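Kivley sorting arm: six months on the returns bench

We run a small toy returns room and bought the Kivley arm in October for £3,944, plus £1,369 for fitting. It picks mixed toys out of a metal tray and drops them through the round holes in coloured card boxes.

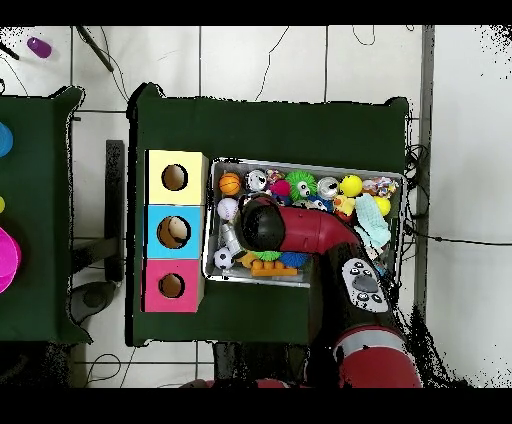 What it does well

Balls are its best work, and a full tray no longer ties up one of us for the morning. Swapping boxes takes seconds. The buttons on the arm are big enough to press with gloves on.

What it does badly

Cloth and rope toys. It drops them or drags a neighbour along, so we still pull those out by hand. Cables need a proper route before you start.

What changed for staff

Two of us used to sort all day. Now one fills trays and checks boxes while the other does repairs. Training took 23 hours each, paid. My wrists are better for it, but the job is quieter and there is more standing.

Support

Bramia handle ours. Calls get answered within 30 minutes, mornings only.

Four out of five.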